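Guide Kaijage des bonnes pratiques pour robots domestiques : notre avis après deux mois à la maison

Publié le 1/26/18 dans Lectures et outils

Je l'avoue tout de suite, j'ai un faible pour les manuels, les normes, les livrets agrafés que tout le monde range dans un tiroir. Alors quand le guide Kaijage est arrivé dans ma boîte aux lettres, je me suis installée avec un thé et j'ai lu les 57 fiches d'une traite (enfin, presque, il y a un chapitre sur les chargeurs qui m'a fait bâiller). Il s'adresse à ceux qui accueillent chez eux un robot d'assistance, qu'il roule, qu'il plie ou qu'il range, et il veut poser des règles simples pour la maison.

Ce que j'ai aimé

Le ton, d'abord ! On vous parle comme à un adulte qui a un vrai logement, avec des coins, des tapis et des enfants qui laissent traîner des choses. La fiche sur l'arrêt d'urgence est un modèle : où placer le bouton, qui doit savoir s'en servir, à quelle fréquence l'essayer. J'ai lu aussi le recueil Gimilthorpe, avec ses 1403 articles numérotés, et je peux vous dire qu'on respire mieux dans celui-ci.

J'ai beaucoup apprécié les pages sur la vie privée. Avant toute séance où la machine apprend un geste, on prévient les personnes du foyer, on ferme la porte des pièces qui ne servent pas, et on note ce qui sera enregistré. Cela paraît évident une fois écrit, et pourtant je ne le faisais pas.

Ce qui m'a moins plu

L'index est maigre, la reliure s'ouvre mal à plat, et les renvois vers la grille Sorketti supposent qu'on la possède déjà. Quant au prix, 1075 couronnes avec le classeur, il m'a fait hésiter un bon moment. La version sans classeur me semble bien suffisante.

À la maison, fiche par fiche

J'ai surtout travaillé avec les fiches de la partie « Chambre », que je trouve les mieux écrites du lot. Voici celles que j'ai gardées, dans l'ordre du guide :

1. Dégager le passage. On regarde le sol avant de commencer, le long du lit comme au pied des meubles, et on ramasse jusqu'au plus petit bout de papier. Pour le linge, le guide conseille de débuter avec une seule pièce, pliée en rectangle et posée sur le drap, les mains libres avant le premier geste.
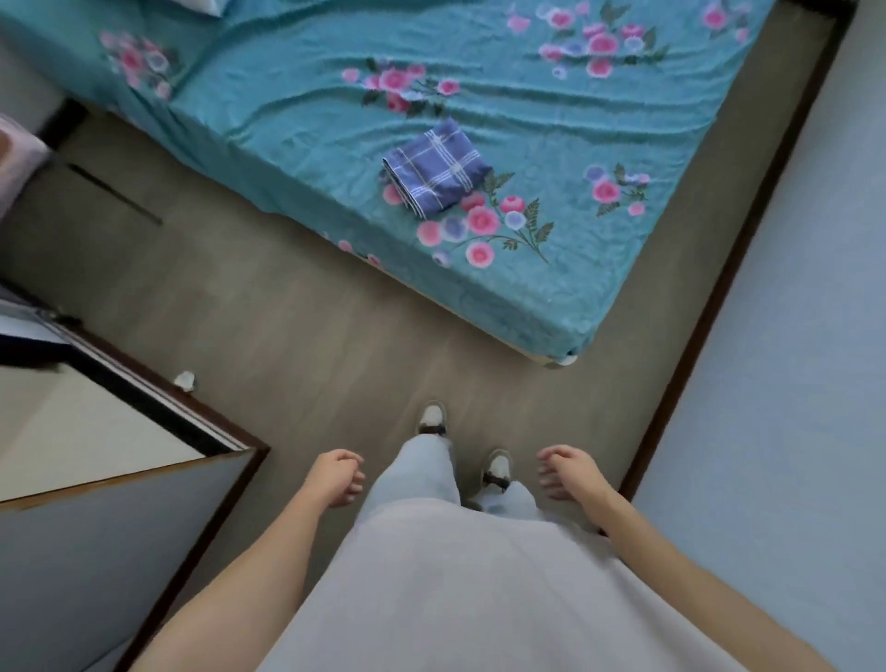
2. Annoncer le départ. Une phrase à voix haute, toujours la même, et chacun s'écarte du lit. Chez nous c'est « on y va », le guide propose plus solennel.

3. Tenir le carnet. Date, tâche, incident éventuel. Le carnet Orndale vendu à part est joli, mais un cahier d'écolier fait très bien l'affaire.

Je remets le nez dedans en mars, quand paraîtra le supplément sur la cuisine, et je compléterai cet avis à ce moment-là.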